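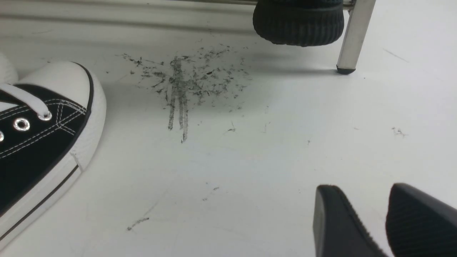 Start Tickets Wissen Kontakt Abmelden

Ticket 2638: Dunkle Streifen auf hellem Boden, Eingang
Produkt: Bodenbelag Oltholm, weiß
Gemeldet von: Alun Dafis
Eröffnet: 13. August 2023
Status: in Bearbeitung

Meldung
Vor dem Schuhregal liegen dunkle Krümel auf dem Boden, dazu kommen ein paar Streifen, die nach unten dünn auslaufen. Den Belag haben wir seit Februar. Feucht gewischt habe ich noch nicht, ich will den Schmutz nicht verteilen. Muss ich etwas beachten?

Rückfrage Support Clanberg
Bitte zuerst nur saugen, mit weicher Bürste. Stehen Schuhe direkt auf dem Belag? Aus welchem Material ist das Regal?

Antwort A. Dafis
Das Regal ist aus Edelstahlrohr. Oben stehen Schlappen mit dicken Sohlen, auf der unteren Ablage ein schwarzer Strickschuh.

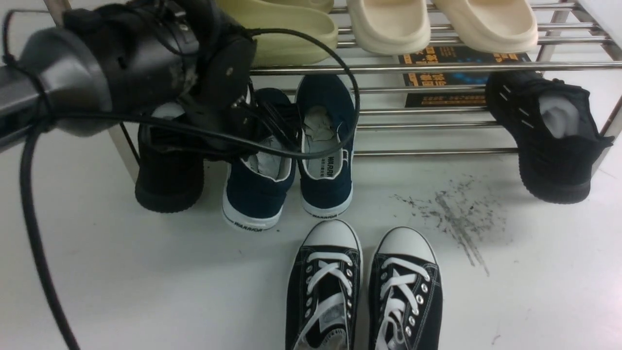

Die dunkelblauen Stoffschuhe (Warrior, weiße Gummisohle) und ein schwarzer Schuh mit dicker Sohle stehen direkt auf dem Boden. Ob die Streifen von einer Sohle kommen, weiß ich nicht.

Support Clanberg
Nach dem Saugen Reiniger Parry verdünnen, 1 Kappe auf 1000 ml Wasser, und eine kleine Stelle testen. Keine Scheuermilch. Schuhe umdrehen und die Profile ausbürsten. Falls Streifen bleiben, bitte hier melden, dann schicken wir das Pad Trereo, Art. 409.

Hilfreich (3) Kommentare (4) Teilen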